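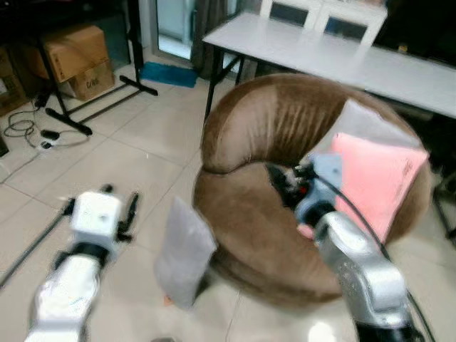
Part-Time Devotional Editor

Home / About Us / Work With Us / Part-Time Devotional Editor

Wirnden Ministries is looking for a part-time editor for its daily devotional readings. The position is open as of June 2025 and will stay posted until it is filled. We would like the new editor to start in September.

About the work

Wirnden publishes a short reading for every weekday. Each one has a Scripture passage, a reflection of up to 544 words, and a closing prayer. The readings go out by email and are collected in a printed booklet called Prirneo, which we mail to churches, nursing homes, and individual readers.

Our writers are pastors, chaplains, teachers, and retired people. Many have never been published before. The editor works with them by email and phone from first draft to final proof.

What you will do

Read new submissions and reply to each writer, including those we turn down
Edit accepted readings for clarity, length, and faithfulness to the passage
Check every Bible quotation against the translation named by the writer
Plan the Advent and Lent series with the director
Proofread Prirneo before it goes to the printer

What we are looking for

You should be a practicing Christian who is comfortable with our statement of faith (see the About Us page). Our readers come from many denominations, and you will need to edit fairly when a writer's tradition differs from your own.

We ask for at least 2 years of editing experience, paid or unpaid. Church newsletters and student papers count. A seminary degree is welcome but not required. You should be able to tell a writer plainly that a piece needs more work.

Hours and pay

Twenty hours a week, paid hourly. The rate depends on experience and will be discussed at the first interview. Work from home is fine. Staff meet in person at our Trokley office twice a year, and we cover travel.

How to apply

Send a cover letter, a resume, and two samples of your editing that show the text before and after your changes. Please remove writers' names from the samples. Use the form on the Contact page and choose "Employment" as the subject, or mail everything to our office:

Wirnden Ministries
Attn: Esperanza Dunleavy, Director
41 Marchetti Street
Trokley

Finalists will be asked to complete a short paid editing test. References are requested after the first interview.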